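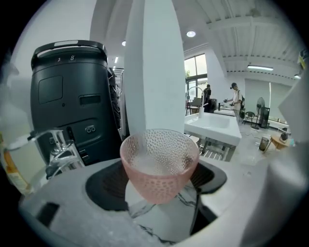 4.2 Where things get put down

The literature on shared kitchens and wash areas has a great deal to say about who cleans them and very little about where anyone puts a cup. We began with the cup. Over 34 working days at the two sites, Dredirthorpe and Brunditz, we logged 2,944 set-downs, defined in Section 3 as any moment when an object leaves a hand and stays out of it long enough for a fieldworker to write it down. The definition flatters slow objects. A spoon returned promptly to a saucer has very little chance of entering the record, while a mug of tea forgotten during a phone call could, in principle, be logged by two fieldworkers on different shifts, and once was.

Set-downs were assigned to one of the surface classes in the Cabrera scheme: open counter, marked rest, rim, recess, floor, and "other." We kept the classes as they stood, although "rim" was written with bathtubs in mind and had to be stretched a little to take in sinks. The first author wished to add a class for the tops of machines. The second author pointed out that this would mean recoding everything from the first week. Tops of machines are therefore "other."

Marked rests did what they were designed to do, which in this field counts as a finding. A marked rest is any surface that announces by its shape what belongs on it, such as a soap dish, a toothbrush holder or a drip tray. The cup in Figure 1 is a plain case: pink, dimpled, with a pale frothy liquid in it, and resting on the black ridged tray beside the coffee machine. Cups on drip trays accounted for around 320 entries. We had expected most of them to be cups waiting to be filled. A good many were full cups waiting for someone to finish a conversation, and the tray seems to serve as a sort of parking space whose time limit is set by whoever is next in line. Waiting times are given in Table 5. They are longer at Brunditz, where the people are more polite.

Open counter is harder to summarize. It attracts whatever has no rest of its own, and bottles in particular, which arrive for a purpose and then appear to retire there. Bottles were the only objects in the log that regularly outlasted the shift in which they were first recorded. One of them, a syrup bottle at Dredirthorpe, was present on every day of the study and was seen to be used once, by a visitor, who did not look pleased with the result.

Participants told us in the entry interviews that they would never put anything down on the edge of a sink. The log is less strict. Rims received small items in every week of observation, and they did so even when there was free counter within easy reach. We first suspected the surface. Both sites have white, gray-veined marble or something patterned after it, and a pale object on a veined ground is easy to lose, so a cautious person might prefer an edge. The color of the objects did not bear this out. Bright yellow things, which could be found on that surface from across the room, turned up near the basin as well (Figure 2), in the company of the usual bottle on the corner.

A better account is that people put things down at the place where the hand happens to stop. At a basin the hand stops over the basin. The counter may be wide, dry and free, and it will still lose to four inches of sloping rim, as anyone who has fished a ring out of a trap will confirm. The Darnine diaries, which participants filled in at the end of the day, support this in a roundabout way. Rim set-downs are hardly mentioned in them. Asked where the toothpaste had been, diarists wrote "by the sink," a phrase we have since stopped using among ourselves. 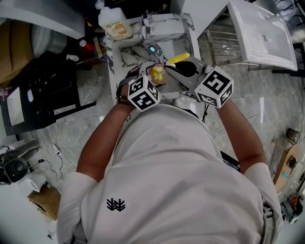

Does a larger counter reduce the number of things left on the rim?

Adding counter space made little difference to the rim in our log. The extra room filled up with bottles, and small items went on being left at the edge of the basin. A soap dish placed within reach of the faucet did more, although it soon had things in it that were not soap.

The entries under "floor" are few and mostly concern bags. They are omitted from the analysis that follows, as is the single entry under "recess" that was later identified as the drain.

4.3 Return trips

An object that has been put down must at some point be picked up, and it was here that the coding began to cause disagreement. The Cabrera scheme treats a pickup as the end of a set-down. It makes no provision for the person who lifts a cup, looks into it, and puts it back.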